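Why Do Shadows Have Fuzzy Edges?

Shadows and surfaces, page 7 of the Kultville Junior Science pages. Words by Josué Amaral
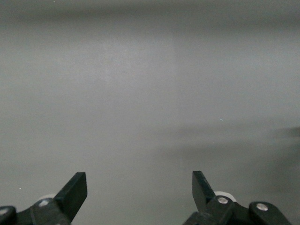

What is a shadow?

A shadow is a patch where less light gets to. Something is in the way, so the light can't land there, and the patch looks darker than the bits next to it.

A plain grey surface is a brilliant place to look for one. No pattern, no colours, nothing to muddle your eyes. On the grey in our picture the shadow is over on the right – soft, blurry, darkest near the side and then fading out until it's hard to say where it stops.

So why isn't the edge sharp?

Light travels in straight lines. If all of it came from one tiny dot, every shadow would have a crisp edge like cut paper. But most lamps aren't tiny dots. A window isn't either. They're wide. Light sets off from the left bit of the lamp, the right bit, and all the bits between.

Now think of an ant standing on a table near a shadow. (Pretend ant. Please don't go and get one.) In the very dark part, the ant looks up and can't see the lamp at all. Out in the bright part, it can see the whole lamp. And in the fuzzy part? It sees a slice of lamp poking out. Some light, but not all of it.

That fuzzy part has a proper name, the penumbra. Say it pen-UM-bra. The darkest part is the umbra. Same word umbrella comes from, more or less – it means shade in Latin.

Try it yourself

You need: a lamp, a plain table or a big sheet of grey or white paper, your hand.

Put the lamp on. Get a grown-up to help if it's the sort that heats up. Curtains closed is best.

Hold your hand flat, very close to the paper. Look at the edge of the shadow. Pretty sharp!

Now lift your hand slowly towards the lamp. Keep looking at the edge, not at your hand. It goes wider and softer. Lift it more and you mihgt lose the dark middle altogether.

Swap the lamp for a little torch and do it again. Small light, sharper shadow. Big light, softer shadow. Write down which was which before you forget, or draw it. Shading with the side of a pencil works well, then rub the edge with your finger.

Why bother with a plain surface?

Because your brain is bossy. Give it stripes or flowers and it looks at the stripes or flowers. Give it flat grey and it starts spotting small stuff. A tiny pale speck. A patch just a bit lighter than the rest. There are both of those in the picture, have another look.

Matt surfaces help too. Matt means not shiny. A shiny table bounces light off like a mirror, so you get glare and reflections all over your shadow. A matt one scatters light every which way, and the shadow sits there nicely.

Questions you sent in

Can a shadow be a colour? – Bujar Dervishi, Purngate

Yes. Shadows outdoors on snow can look blue, as the blue sky is still lighting them up even when the sun is blocked. You can make coloured ones indoors with a red lamp and a green lamp. Two lamps, two shadows, and they won't match.

Do shadows weigh anything? – Lertchai Srisuk

No. A shadow isn't a thing, it's a place with less light in it. You can't pick it up or sweep it.

Why is my shadow so long at tea time? – Boonmee Petchrat

Sun's low. The light comes in sideways, so your shadow gets stretched along the ground. At midday the sun is higher and your shadow is shorter. Try it in May and again in winter, same spot, and chalk round your feet so you know were to stand.

Words to keep

Umbra – the dark middle of a shadow
Penumbra – the fuzzy edge
Matt – not shiny
Opaque – light can't get through it

Next page: mirrors, spoons, and why you're upside down in one side of a spoon.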